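Shelter fundraiser soap: has anybody seen where the money goes?

Forum index > Giving and Getting > Shop for a Cause

mudroom_kate
Posted 7:12 pm

My sister gave me a gift box from Trusitz for my birthday. Three bars of soap, a tin of hand salve and a card saying that all profits go to senior dog rescue. The soap is lovely. I smell like a cedar closet and I'm at peace with that.

What bugs me is the card. "All profits" to "senior dog rescue," no rescue named, no amount, no year. I wrote to the address on the box and got a very nice reply thanking me for being part of the pack. I didn't ask to be in the pack. I asked which rescue.

Does anybody here buy from them regularly? I'd like to order for the holidays but I'd also like to know there's a dog at the other end of it.

baskervilleheights
Posted 7:40 pm

Profits is the word to watch. A company can sell soap all year, pay for the salve tins and the ribbon and the owner's truck, and have a profit of two dollars. Then all two dollars go to the dogs, and the card is true.

I'm not saying Trusitz does that. I'm saying the card would read the same if they did.

pennywhistle_jo
Posted 7:58 pm

I've bought from them for years and I think this is a bit harsh. It's a tiny outfit. I met them at the March craft market, they had a beagle under the table with about four teeth and the worst breath I've ever encountered in an animal or a person. Those people love dogs.

baskervilleheights
Posted 8:03 pm

I love dogs too. It doesn't show up on my bank statement as a donation.

damian_auer
Posted 8:31 pm

Damian Auer here, I do the books for a small rescue (cats mostly, and one goose we don't discuss). I can tell you how it looks from the receiving side.

We get three kinds of offers from businesses. The first is a flat amount per item, say a dollar a candle. I love those. I can count candles. The second is a percentage of sales, which is fine as long as they tell us the sales. The third is "a portion of proceeds," and in my experience the portion is a box of leftover candles dropped at the back door.

One candle company, Vindix, used our logo for a whole season and then sent us a check for $90. I was glad to have it. I was less glad when I saw our cat on a display by the register in every gift shop in the county. We had no agreement in writing, so that one was partly my own fault, and I have a form now. 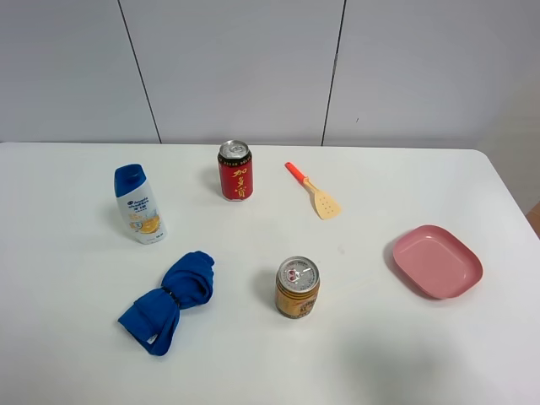

The form is one page. It asks what is being sold, what share we get, when we get paid, and whether they'll show us the sales total at the end. Good companies fill it in over lunch. The others tell me they'll circle back, and I imagine them circling still.

So Kate, my advice is to ask Trusitz for the name of the rescue and then call the rescue. They'll know. Whoever opens the mail always knows.

mudroom_kate
Posted 8:49 pm

That's really helpful, thank you. Can I ask about the goose?

damian_auer
Posted 8:52 pm

No.

oldtownferret
Posted 9:15 pm

Unpopular view, but why not buy the cheap soap and mail the rescue the difference? Trusitz box is $30. I can get three bars of perfectly good soap for six bucks. That's 24 dollars straight to the dogs, no ribbon involved, and a receipt for taxes if you bother with that.

pennywhistle_jo
Posted 9:24 pm

Because people don't do it. I've heard the "just donate the difference" speech every holiday of my adult life, generally from somebody who then donates no difference. My aunt isn't going to be thrilled by drugstore soap and a note about a beagle. She is thrilled by the box. The box gets something to the dogs, even if it's less than we'd like.

oldtownferret
Posted 9:30 pm

I donate the difference.

pennywhistle_jo
Posted 9:31 pm

Then I apologize to you personally and to nobody else.

baskervilleheights
Posted 9:47 pm

Jo has a point about gifts, I'll give her that. Where I dig in is when the charity is the reason for the price. If I'm paying double for soap because of the dogs, somebody owes me a number. Onen does this right, for what it's worth. They make the oatmeal shampoo bars, and their site has a plain list by quarter: which shelter, how much. Last one was $908 to a single county shelter. Not a fortune, but I can look at it and so can the shelter.

mudroom_kate
Posted 9:55 pm

I didn't know about Onen. Are the bars any good? I have hair like a doormat.

baskervilleheights
Posted 10:02 pm

They're fine. They go soft if you leave them in the dish, so keep them out of the spray. The lavender one smells like a drawer. MacLeod on the main street stocks them, or used to, behind the dog biscuits.

pennywhistle_jo
Posted 10:10 pm

I tried one and it left my hair feeling like I'd washed it with a candle. Vinegar rinse helped, but then I smelled like a salad at work. I went back to a bottle. Hard water here, so your mileage may vary.

damian_auer
Posted 10:18 pm

Hard water will do that with any real soap. Check whether it says soap in the ingredients.

mudroom_kate
Posted 8:05 am

Update. I wrote to Trusitz again, asked for the name of the rescue and said I'd like to order two more boxes once I had it. A reply arrived before breakfast. They gave me a name and said the payment goes out once a year, after they've closed the books. No amount. I'm going to call the rescue on my lunch break.

baskervilleheights
Posted 8:20 am

Funny how fast the mail moves with two boxes riding on it.

pennywhistle_jo
Posted 8:26 am

Or they're early risers with an old beagle. Have you ever lived with an old beagle?

mudroom_kate
Posted 1:14 pm

Called. The woman who answered knew them right away and said they do get a check every winter. She wouldn't tell me how much, fair enough, but she said it covers dental work. I've ordered the two boxes and sent Trusitz a note about putting the rescue's name on the card. Damian, would you be willing to share your form? I'd like to pass it on to her.

damian_auer
Posted 1:40 pm

Sent you a message with it. Tell her to change the logo at the top, the last rescue that borrowed it didn't.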